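Bag It and Bring It day returns to Vastdale

By Agata Serra
December

The Vastdale swap room is filling up again, and what a turnout! The winter drive had taken in 37 bags by noon, well ahead of last year's 31 for the whole morning.

Bags of every kind are welcome, plastic ones included. Trays, boxes, scarves, odd bits of fabric – if it's clean and somebody could use it, pack it up and bring it over.
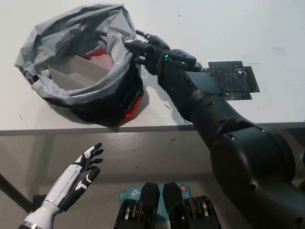 Flat, stiff things pack best when they go in first, with anything soft tucked in beside them. Please leave the top open so the sorting table can get straight to work. It saves so much time!

Drop-off runs until 2 p.m. at the side door on Sartori Street, and swapping starts right after. Coffee is on the house, and there's plenty of room to browse.

Recent items
Eso Choir adds a second winter concert
Tarex Hall gets its new floor
Bus 47 back on its old route

Contact us | Copyright Vastdale News | Back to top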